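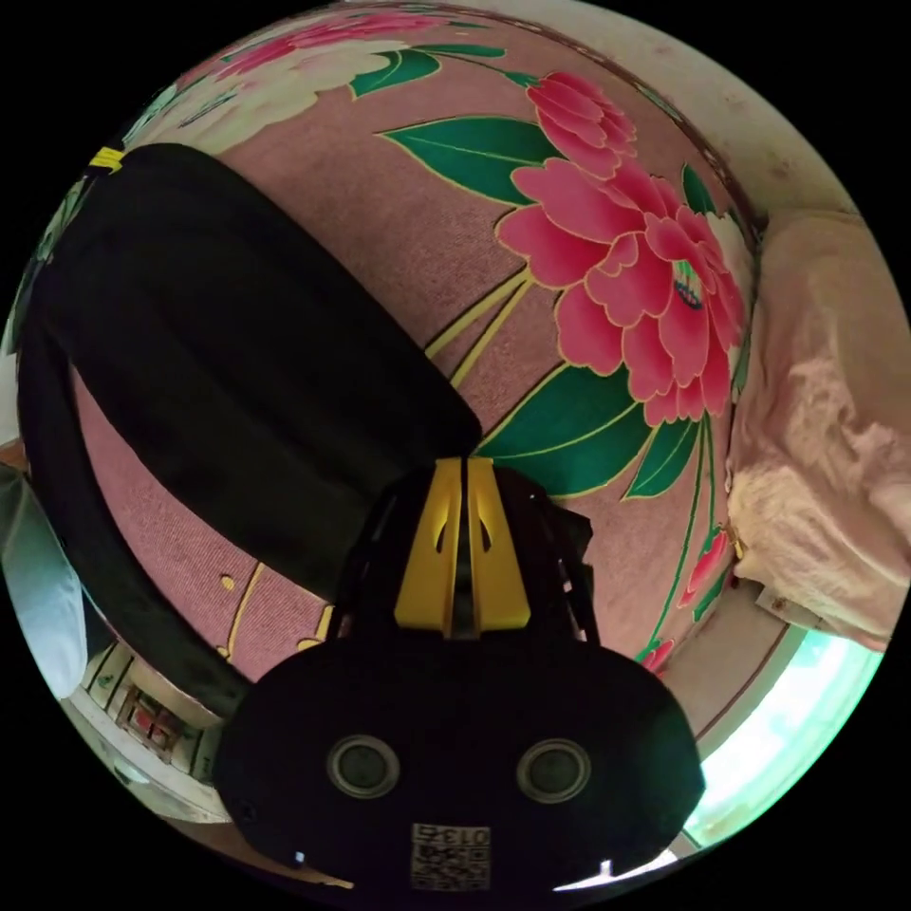

Cuaderno del taller de esquelas, octubre, entrada de la tarde

Retomo lo de ayer porque lo dejé a medias y luego no me entiendo ni yo. Estamos con el archivo de necrológicas de Beaulieu, las del periódico viejo, y ya tengo pasadas 422 fichas (¡por fin!). Faltan las del último cajón, que son las peores: recortes pegados unos encima de otros con una cola que se ha puesto marrón y que transparenta las letras de atrás.

Lo primero, los apellidos de soltera. En las esquelas antiguas la viuda sale con el apellido del marido y punto, y el suyo hay que buscarlo tres líneas más abajo, donde nombran a los padres, o directamente en la esquela de un hermano. He encontrado 37 casos en los que la misma mujer estaba metida dos veces como si fueran dos personas. Los he unido, pero he dejado la grafía original en el campo de notas, por si alguien busca por ahí. Por favor, no borréis ese campo aunque parezca repetido, que me costó dos tardes.

Segundo: las edades. Binolar calcula la edad él solito a partir de las fechas y, cuando no coincide con la impresa, se queda con la suya sin avisar. Eso no me gusta nada. Si la familia puso 81 y a nosotros nos salen 80, quiero ver los dos números. A veces la familia contaba «en su año 81» y a veces el linotipista iba con prisa, vete a saber. He desactivado el cálculo automático y he vuelto a cargar el lote de la mañana entero.

Probé también Jultley para leer los recortes escaneados. Con la letra normal va bastante bien, con la negrita de los encabezados se hace un lío tremendo y las cruces las lee como una t. Así que tenía un montón de señores cuyo nombre de pila empezaba por T. Lo arreglé con una sustitución y se me coló un Tomás, que se quedó en Omás hasta después de comer. Revisad los Tomases, los Teodoros y compañía si tocáis ese lote.

La fórmula de «sobrevivido por»: sigo sin decidirme. Tengo esquelas con seis nietos nombrados uno a uno y otras que solo ponen «nietos y demás familia». De momento guardo los nombres cuando vienen y la frase literal cuando no vienen, sin inventar parentescos. Los yernos y nueras entre paréntesis los meto como cónyuge del hijo, pero con interrogante si el texto no lo deja claro (hay una coma en la esquela de un ferroviario que lleva trayéndome de cabeza desde que empecé).

Cosas del papel. Pedí 250 fundas a Plasberg y son del tamaño justo, demasiado justo: los recortes de dos columnas entran rozando y las esquinas se doblan. Para los anchos voy a usar las carpetas de antes hasta que lleguen otras. Los recordatorios de misa, los que traen estampa por un lado, van aparte, en la caja 6, con la referencia de su esquela escrita a lápiz por detrás. A lápiz, que ya vi uno con bolígrafo y me dio un disgusto.

Ah, y el servicio militar. Casi todas lo mencionan de pasada, a veces solo con el cuerpo o la ciudad. He abierto un campo nuevo y de momento lo copio tal cual, ya lo ordenaremos.

Pendiente: último cajón, repasar los duplicados del pueblo de arriba, preguntar si las esquelas de aniversario cuentan como ficha propia o cuelgan de la primera. Yo las colgaría.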